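Moving a small club page off a social network: what happens to the followers?

Posted 1/21/22 in Social media and web pages

parkar_home
I take care of the page of a cooking group in Pruvdale. We have 1591 followers on a big social network and we are there since it was popular. Now the younger members do not open it anymore, they say it is a place for their parents. When I post the date of a dumpling evening, the network shows it to very few people unless I pay.

I am thinking to make our own small website with a mailing list, and to leave the old page. My fears are two. First, can I take the followers with me in some way? Second, if I close the page, do I lose the old posts and pictures? There are many recipes in the comments, and I did not copy them anywhere. I am not a technical person, so please use easy words. My budget is 14 dollars a month, maximum.

Vlček
Hello. I did the same move for a gardening group, so I can tell you what I have learned.

You cannot take the followers with you. The network does not give you their email addresses, and a tool which promises to collect them is probably against the rules. You have to ask people to come by themselves. I put a post at the top of our old page with a link to the sign-up form, and I repeated it in different words for several months. Of our 1012 followers, around a quarter signed up. I was disappointed at first, but these were mostly the people who came to the meetings anyway.

Please write the reason to join in the first line of the post. "We have a new website" did very little for us. "Get the meeting dates by email" worked much better. A picture also helps people to stop scrolling, so use some from your kitchen table. 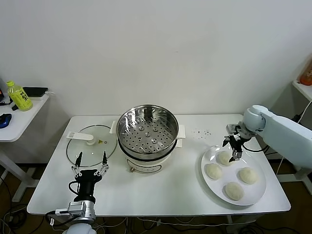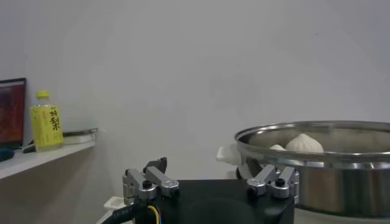
About the old posts: look in the settings of the page for something like "download your information". You choose the dates and the format, and after some time you receive a file. Choose the format which opens in a normal browser, the other one is for programmers. Check carefully if the comments of other people are inside. In my case they were missing, so I copied the useful ones by hand into a text document. It took me 7 evenings. Ask the members before you publish their recipes under their name on the new site.

Do not delete the old page. Leave it with the name, one picture and the link. If you delete it, another person could take a similar name, and your older members will think that the group has finished.

For your budget you can have a simple website and your own address. For the mailing list, compare the free plans and look at how many addresses they allow, and also if you can export the list later. That last point is important, otherwise you have the same problem again in a few years.

Sadenitz
just stay where you are and make a second page on whatever the kids use now. websites are dead, our club made one and it gets no visits

parkar_home
Thank you to both. Vlček, I found the download in the settings and I have asked for the file, all years together. I will start with the mailing list now and leave the website for July, when I have more free time. One more thing, did you send the first email to everybody at once, or in small groups? I have read that a new sender can go into the spam folder.

Vlček
All at once, but our list was small. Ask the people to reply to the first email with one word. I cannot prove that it helps, but we had few complaints about spam after that.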